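# The Wives in the Pension Files

Most books about women and war go straight to the ones who fought. I understand why. A woman with a musket makes a better cover than a woman with a form to fill in.
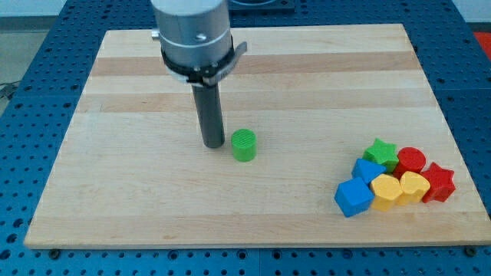
But the women who stayed home left far more paper behind, and we hardly read it. Abena Dankwa spent four winters on the widows' pension claims in the Ankrah collection. She went through 2707 of them. In 677, the woman describes running a farm or a shop alone, often for years, and she describes it in order to prove she was a wife.

I find that hard to get past. To get her money she had to show she had depended on a man, and her evidence was a list of everything she had done without him.

Kamrul Seneviratne argues that these claims are too formulaic to tell us much. Clerks wrote many of them, and the phrases repeat. He is right about the phrases. The names of the cows don't repeat, though, and neither do the debts.

I would give up 30 pages of any battlefield biography for one good chapter on those debts. Dankwa's book has two, and they start on page 4.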